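Does cereal really give you superpowers?
How to read a food packet without being fooled

Have you ever picked up a box in the supermarket and felt that it was talking to you? "Bursting with goodness!" it says. "Made with real fruit!" I have been writing about food for years, and I still don't believe a packet until I have turned it round.

The front of the box

The front of a packet is an advert. The company decides what goes there, and its job is to make you want the thing inside. There are rules against telling outright fibs, but there is plenty of room for words that sound good and mean very little.

Take "goodness". What is it? You can't weigh it or put it in a test tube. "Wholesome" is just as slippery. And "made with real fruit" might mean a lot of fruit, or a tiny sprinkle of dried apple powder.

Pictures do the same work. A bowl on the front makes you think of breakfast before you have read a word. Look for the small print nearby, which often says "serving suggestion". That means the strawberries in the photo are not in the box. You have to buy those yourself.
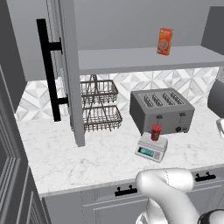

The back and sides

Now we get to the useful part. Somewhere on the packet there is a list of ingredients, and it has to go in order of weight. Whatever there is most of comes first. If sugar is second on the list, be suspicious of anything the front says about a healthy start.

Sugar has other names too. Glucose syrup, honey and fruit juice concentrate all count as added sugars. A list with four of them in it may have more sugar than you guessed.

The serving trick

Suppose a made-up cereal called Grosano says it has "only 2 teaspoons of sugar per serving". Fine, but how big is a serving? It might be 30 grams. Tip that into a bowl and see if it looks like your breakfast. Mine looked like something for a hamster.

To compare two cereals fairly, use the column marked "per 100 g". If one has 18 grams of sugar and the other has 5, you know which is sweeter, whatever the cartoon tiger says.

What about "93% of children loved it"?

Ask how many children. Ask who picked them, and what else they were offered. Loved it compared with what – cold sprouts?

Try it yourself

Choose a packet at home. Write down every promise on the front, then hunt for the proof on the back. Put a question mark next to any promise you can't check.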